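How to Seal a Marble Countertop

By Mali Ellis
Last revised Nov 1, 2020

This procedure covers honed and polished marble counters that are already installed. It applies to penetrating (impregnating) sealers only. Topical coatings are a different product class and need a different method.

A penetrating sealer fills the pores near the surface and slows the absorption of liquids. It does not stop etching. Lemon juice, vinegar and wine react with the calcium carbonate in the stone and leave a dull spot whether the counter is sealed or not.

What you need

Penetrating sealer rated for marble
pH-neutral stone cleaner
Acetone, for oil residue
Six or more clean white cotton cloths
Foam applicator pad
Painter's tape, 1.5 inch
Nitrile gloves
Plastic sheeting for cabinet fronts

The coverage figures below are for Asness Stone Guard, the solvent-based sealer we keep in the shop. Water-based sealers usually dwell longer and cover less. Where the label on your product disagrees with this page, follow the label.

Step 1. Test the absorption

Put a teaspoon of water on the counter in three places: near the sink, near the cooktop, and somewhere that gets little use. Wait 15 minutes and wipe dry.

If the stone under the water has darkened in any of the three spots, seal the whole counter. If none has darkened, stop here and test again in six months. Sealer applied to stone that can't absorb it dries on the surface as a haze, and removing the haze takes longer than the sealing would have.

Let the test spots dry completely before going on. On thick honed slabs this can take a full day.

Step 2. Clean

Clear the counter. Wash with the stone cleaner at the dilution on the bottle, rinse with plain water, and dry with a cloth. Do not use dish soap, which leaves a film.

Go over the area around the cooktop with acetone on a white cloth. Turn the cloth often. Continue until it comes away clean. Open a window first and make sure pilot lights and burners are off.

Old oil stains need a poultice, which has to be done before sealing and adds at least 24 hours. See the separate page on poultices.

Step 3. Let the stone dry

Allow 24 hours after washing. Orhun Güler, who cuts for us, prefers 48 around undermount sinks, where water sits in the cutout edge. Moisture left in the stone blocks the sealer and can show later as a cloudy ring.

Step 4. Mask and set the temperature

Tape off the backsplash joint, the sink rim and any wood trim. Hang sheeting over the cabinet fronts.

Room and stone should both be between 55 and 76 °F. Above that range the solvent flashes off before the sealer has soaked in. Keep direct sun off the counter – a south window in the afternoon can heat one end of a slab well past room temperature.

Step 5. Apply

Work in sections of four to six square feet. Pour a small amount of sealer onto the pad and spread it in overlapping strokes until the stone is evenly wet. Add more where it soaks in quickly. A bottle of 700 ml is enough for two coats on an average kitchen.

Leave it for five to ten minutes. Do not let it dry on the surface. If an area starts to look tacky, wet it again with fresh sealer and wipe at once.

Coat the front edge and the sink cutout as well. Edges have more exposed pore than the top face and are the part most often missed. On pale stone with fine veining, check for missed patches from a low angle with a flashlight held near the surface. Dry patches look lighter and flatter than the rest.

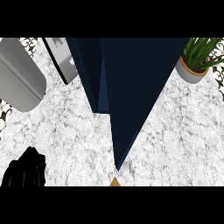 Step 6. Buff

Wipe off all the excess with a dry cloth, then buff with a second one. Change cloths when they start to drag. Lay used cloths flat outdoors to dry before throwing them out, and never leave solvent-soaked cloths in a pile.

Step 7. Second coat

Wait one hour, then repeat steps 5 and 6. Polished marble often takes very little of the second coat. In that case shorten the dwell to three minutes and buff immediately.

Step 8. Cure

Keep water off the counter for 24 hours and oil off it for 72. Pull the tape after the first hour, at a 45 degree angle. Repeat the test from step 1 after the cure period. If one spot still darkens, treat that section again.

Removing haze

Fresh haze, less than a day old, usually comes off if you apply a little new sealer, wait two minutes and buff hard. For older haze use the solvent named on the label. Do not scrape, and do not use a powdered cleanser.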